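Werkeo Publishes Results of Fingertip Pad Comparison for Hand-Held Grippers

JAVTHORPE, Apr 17, 2020 – Werkeo, a maker of parts for hand-held and arm-mounted grippers, today released the results of a bench and field comparison of two fingertip pad designs for parallel grippers. The test covered pickup of light, soft and irregular household waste, a class of object that standard gripper tests built on blocks and cylinders do not include.

The two designs were a ribbed pad and a smooth pad cut to the same outline. Both were fitted to the same type of hand-held gripper, with the same linkage and the same opening width. Operators made 463 pickup attempts with each pad. Attempts were logged as a clean pickup, a partial pickup or a miss. A partial pickup was one in which the item left the surface but slipped or dropped before it reached the bin.

Testing was carried out in March under the direction of Jolien Jacobs, head of test engineering at Werkeo. Part of the work took place on a rigid bench in the company's Javthorpe workshop. The rest took place in furnished rooms, on beds, sofas and carpets, where the surface gives way under the fingertips and the item tends to sink as the gripper closes.

"On a hard table the two pads are close," said Jacobs. "On a mattress they separate. The operator has to press down to get under a flat wrapper, the sheet comes up with it, and the pad has to let go of one and keep the other." 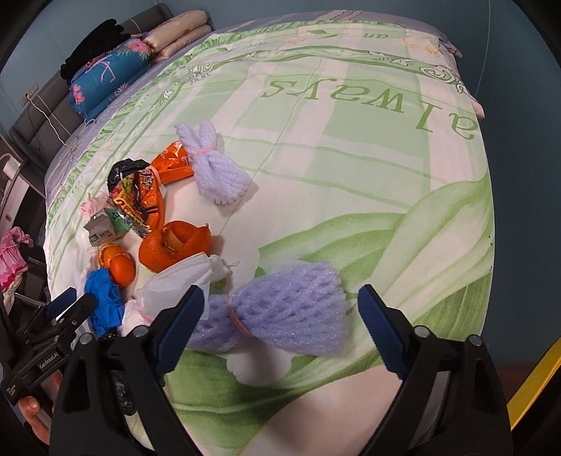 Item selection followed a fixed list drawn up before the first session. The list favored things that people leave behind after eating or unpacking, with a wide spread of stiffness and surface finish. Foam fruit nets were included as a compressible item that can be taken at the open mesh or at the band where it is gathered. Curled orange peel was chosen for its hollow shape, which offers a thin wall to pinch and a wide opening to miss. Glossy wrappers and crumpled thin plastic made up the slick end of the list. Items were laid close together and allowed to touch or overlap, and operators were told to remove one at a time.

The ribbed pad held glossy wrappers more reliably when the item was taken at a fold or a crimped edge. The smooth pad did better on flat film lying directly on fabric, where the ribs tended to pick up the sheet along with the item. Neither pad had a clear advantage on orange peel. Results on foam nets depended more on approach angle than on pad surface: attempts made across the net compressed it and held, while attempts made along its length often closed on a few strands only.

Opening width was also reviewed. Operators working with the fingertips wide apart had more trouble with crowded items, as the far fingertip would touch a neighboring piece before the near one was in place. Werkeo now advises setting the opening to slightly more than the width of the target before starting the approach.

Data handling was managed by Iddrisu Agbeko, who leads controller software at the company. Each attempt was recorded from a camera on the gripper and reviewed afterward by a second person who had not taken part in the session. Where the operator and the reviewer disagreed, the attempt was marked as disputed and left out of the pad comparison.

"We wanted records a controller team could use later," said Agbeko. "A miss is only useful if you can see where the fingertips were when they closed."

The full report includes the item list, the logging form, the review procedure and the attempt tables for both pads. A second round is planned with the Kerkasik controller, which will drive the same pads from an arm in place of a human hand. That round will use 18 item types and 100 attempts per type. Pad blanks for the next round will be molded by Kramer, Werkeo's existing supplier.

The report is available on request from the Werkeo test engineering office in Javthorpe. Laboratories that wish to repeat the comparison may also request a set of both pads with mounting hardware.

Press contact: Werkeo, Test Engineering Office, Javthorpe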